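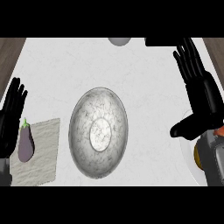
Flikside Kids
Home Space Animals Machines Ask Us Puzzles
August – by the Machines writer at Flikside
6 minute read

Can a robot do my chores yet?

I get this question more than any other, and it usually comes from somebody who has just been told to clear the table. So let's get right to it. Can a robot do your chores? Some of them, a bit, if you pick the chore carefully and you don't mind waiting. Can a robot do ALL your chores while you lie on the couch? No. Sorry!

But the reasons are really interesting (I think so, anyway), and they start with vegetables.

Say there's an eggplant lying on a cloth on the kitchen counter, and a big metal bowl next to it. I ask you to put the eggplant in the bowl. You've done it before I finish the sentence, and you were probably talking the whole time. Now let's slow you down and see what you did.

First you looked, and you knew which thing was the eggplant. You knew where the eggplant stopped and the cloth started, too. Then you reached out, and your fingers opened to about the right width before they even got there. You squeezed hard enough to hold on and gently enough not to squash it. You lifted it up over the edge of the bowl, let go, and didn't knock anything over on the way. If the cloth had stuck to the eggplant, you would have shaken it off without thinking.

A robot has to get every one of those things right, and it wasn't born with any of them.

Why are shiny bowls so annoying?

Most robots that work with their hands use cameras for eyes. A camera is great at colors. A purple eggplant on a beige cloth is a nice easy thing to spot. A silver bowl is much meaner. Shiny metal bounces light all over the place, so the bowl has bright patches and dark streaks that change when the camera moves or when somebody switches on a lamp. You look at it and think "bowl." The robot's computer has to work out which streaks are part of the bowl's shape and which ones are only reflections.

White plates on white counters are another tricky one. Try it yourself. Put a white plate on a white table or a sheet of white paper, and squint until the edge nearly vanishes. Now imagine you have to pick it up by that edge and you can't feel very much with your fingertips.

Hands are hard

Robot hands come in lots of shapes. Plenty of them are simple pinchers, with 2 flat fingers that open and close like kitchen tongs. Those are tough and cheap and very good at boxes. Others look more like ours, with long jointed fingers and a thumb that sticks out to the side. A hand like that can wrap itself around an eggplant in a way a pincher can't.

The trouble is that more joints means more decisions. Every joint in every finger has to be told where to go, and if one finger arrives early it can push the eggplant away before the others get a grip. I tried to feel what that's like by picking up a boiled egg while wearing my thick snow gloves. I got it on the third try. The second try was a mess, and I had to go find the broom.

Then there's having two hands. You'd think two would be twice as easy, and sometimes it is – one hand can steady the bowl while the other drops something in. But the arms also have to stay out of each other's way. Ever tried to cook with your brother or sister in a tiny kitchen? Like that, except both of them are you.

Practicing in a pretend kitchen

So how does a robot learn? One way is for a person to guide its arms through the job again and again, so the computer can study what good moves look like. Another way is to practice inside a computer, in a make-believe kitchen that looks a lot like a video game. This is called a simulation. There's a counter and some dishes and some food, and a computer version of the robot reaches around in it.

I love simulations because nothing breaks. If the pretend robot flings a pretend plate at the wall, you press reset and the plate is back! You can also change things between tries. Move the bowl to the left. Turn the cloth a little. Make the counter marble, then make it wood. A robot that has only practiced with one bowl in one spot may be lost when the bowl is somewhere else, so mixing it up matters a lot.

The catch is that pretend kitchens are a little too neat. Real cloth bunches up in ways that are hard for a computer to copy. Real eggplants roll. Real counters have jam on them. A robot can be a star in the simulation and then fumble like crazy in an actual house, and the people who build robots spend a lot of their time on exactly that problem.

What about stores and warehouses?

Here the robots are doing better. A warehouse can be set up to suit the robot. The floor is flat, the lights stay the same, and the boxes are all kinds of square. Somebody can paint lines on the floor or move the shelves farther apart. Your kitchen was set up for you, and you have short arms and like cereal.

Let's make up a rule to see how good a robot needs to be. Suppose it puts 100 cups away and drops two. Is that good? On a test, 98 is an A! But suppose your family puts away 100 cups every week. That's two dropped cups a week, and pretty soon everybody is drinking juice out of soup bowls. For chores, pretty good isn't good enough, and getting rid of those last few mistakes can take longer than teaching the whole job did.

So which chores can they do?

Vacuuming a floor – yes, there have been round little robots doing that for years, though they still get stuck on socks.

Washing dishes – you already have a robot-ish helper if you have a dishwasher. Loading it is the hard part, and robots are still slow and clumsy at that.

Folding laundry – some can do it. They take their time, and an inside-out sweater can ruin their day.

Setting the table – they can move a few things around if the things are ones they've practiced with.

Cleaning your room – ha! Under the bed alone has more kinds of stuff than most robots have ever met.

Something to try at home

Put a cloth, a bowl and a vegetable on the table. Ask a friend to close their eyes and be the robot. You're the computer, and you can only give tiny orders like "left hand up" or "open your fingers." See how many orders it takes to get the vegetable into the bowl. Then move the bowl and start again with the same orders, in the same order, and watch where the vegetable ends up. (Use something that bounces okay. A potato is fine, a tomato is not.)

If you have a question about machines, send it in through the Ask Us page. Next time I'm writing about elevators, and how they decide who gets picked up first.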